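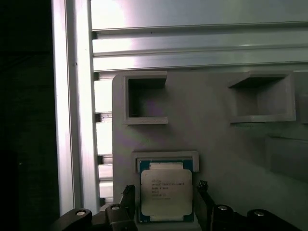
5.3 Failures in processor transfer

Of the 528 transfer attempts logged between the fixture and the socket, 31 ended in a protective stop or a dropped part. We class a drop as any loss of the processor from the fingers before the controller has confirmed release. Most drops fell in the first phase, when the part leaves its holder: if the fingers close at a slight angle, the processor rotates about its lower edge and one corner binds against the rim.

The second group of faults occurred over the socket. The wrist force limit, set at 8 N, was meant to halt descent before the contacts could be bent. In 2 cases it did not, as the filter delay let the arm travel on after contact.

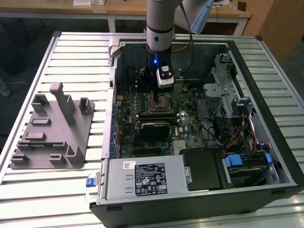
Fladberg, reviewing the logs, objected that the limit was never the fault and that the approach speed should have been halved first. We tested this in the later runs. The delay remained, but the overshoot fell below the depth at which damage was found.

Figure 7. The workcell, with the arm over the open chassis and the processor in the fixture. 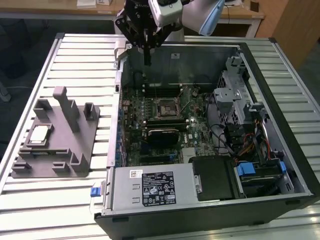
Rafferty asked whether a stop at this stage leaves the cell safe to enter. It does not, in our view - the fingers hold their last position, and a part still gripped may fall when power is removed. The restart procedure was therefore changed in May so that the arm withdraws clear of the case before the guard is unlocked. Runs made before that change are marked separately in Table 4.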